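Household Skills, evening group
Session 4 handout: baskets, folding things, round tables
Notes by Viktória Kun. Typed up fast before class, sorry, spelling not checked

Bring these with you on Sat 9 July, we will write on them. Spare copies by the door but not many.

First bit is looking only. No tidying yet. Basket first, then floor.

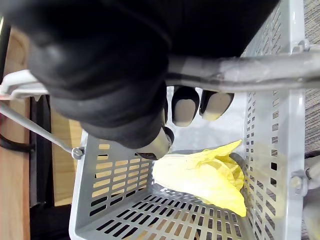
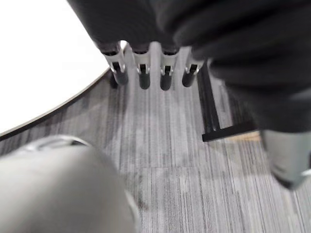

Fig. 1 and 2. Grey basket with slotted sides and floor; grey legs and a white curved tabletop over striped carpet.

1. The basket

Same shape of thing as the shopping ones most of you use. Look at how it is made before you put anything in it.

- Slots all over. Fig. 1, side wall and floor both. Good for air, good for washing out. Bad for small stuff. Pens, clips, coins, screws go straight through or get stuck half way.
- Handle bar. In Fig. 1 it has scuffs and smudges on it. Handles get wiped last in most houses, if at all. Put them first on your list.
- Fittings where the handle meets the rim. Dirt collects in there. Old toothbrush.
- The yellow item. Leave where it is for now, we come back to it in part 3.

Question from last time (Parisi table asked): what goes in a slotted basket? My answer is anything bigger than your palm and nothing that leaks. Anything else wants a solid tub or a bag inside the basket. A carrier bag will do. A tea towel laid flat on the bottom will do too and you can wash it.

Do not lift a full one by one handle. Both, or carry it underneath like a tray. I have seen the handle come out of its fitting with a week's shopping in it, eggs included, on the steps at Zamadcombe.

Underneath: grit in the feet of a plastic basket scratches a wood table. Wipe the bottom, not just the inside. Or put down a cloth.

2. The floor and the legs

Fig. 2. People sweep what they see from standing up. Get down low at least once per room.

Legs with a dark tip at the bottom: that tip is there on a lot of furniture and it does pick things up. Hair, fluff, crumbs. Turn the item over where you can and pull it off with your fingers, then damp cloth. If a tip is missing write it down, the bare end marks a hard floor and snags carpet.

Legs standing close in a row, as here: the gap is too narrow for the hoover head. Options
a) move the whole thing out, hoover, put back
b) crevice tool, slow, both sides
c) leave it til the monthly clean

Most of you will pick c. Fine, but then put it on the monthly sheet.

Striped carpet: hoover along the stripe first and then across. Along only, and the lines hide the dirt. Spills: blot, dont rub, work from the outside in. Write down what you used.

Dark cloth near the floor. Lift it before you hoover. A hoover will eat a loose edge and then you spend the evening with scissors. Dark cloth shows fluff, so shake outside or use the sticky roller, and do this BEFORE the floor and not after. Top to bottom, every time. Half the group got this the wrong way round in session 2.

3. The round table

White top, dark brown edge band. Two jobs and people do one.

Top: spray on the cloth, not on the table. Go round the outside once, then across the middle. With a curved edge you cannot work in straight lines all the way, you miss the bits at the rim. Walk round it.

Edge: crumbs and sticky fingers live on the rim and just under. Run the cloth along with your thumb on top and fingers below. Dont soak it. If water gets in behind an edge band it can lift, and once it lifts it catches on sleeves.

White tops show tea. Rings: bicarb and a bit of water, leave a few minutes, wipe, rinse. Test somewhere small first. No scourers. The Purnen group used a scourer in October and that table is dull in one patch to this day.

Back to the yellow item. The rule for sorting a basket: take everything OUT, even if it is one thing. Then decide.
- does it belong in this room? put away
- another room? by the door, go once at the end
- no idea? tray
The tray gets looked at on the last day of the week. Anything still on it has to have a home or go.

What not to do: use the basket as the home. It starts as carrying, ends as storage, and then you buy a second basket. (Priltlow flat, those who were there remember. We stopped counting.)

4. Order of work

For a room like this one, with a table, legs, carpet, a basket on the go:

Open a window
Basket out of the way, on a cloth
Cloths and covers shaken
Table top, then edge
Legs wiped, tips checked
Floor, low look, then hoover
Basket emptied, wiped, handles done
Basket back where it lives

Time: 10 minutes if you keep up with it. About double if not. Don't do it with your coat on, you rush.

Exercise, in pairs

One of you sits on the floor, one stands. Both write down what you see that wants doing, no talking. Then swap lists. We did this with the first group and the floor person always had the longer list.

Then pick one peice of furniture in the room and write the cleaning order for it, top to bottom. Keep it to one side of paper. Swap with another pair and see if they could follow it without asking you anything.

For home

Pick one basket, box or bag that stopped moving a while ago. Empty it. Write what was in it and how long you think it was there. Bring the list, not the basket please. Room 667 is small.

Also finish the monthly sheet from session 2. Several of you still owe me that, I have the names.

Things to bring next time: two cloths (one for tops, one for floors, mark them), old toothbrush, rubber gloves if your hands are sore. Bicarb is provided. Tea as usual, bring your own mug.

Next session: drawers and what is at the back of them. Read the sheet on sorting before you come.

V.K.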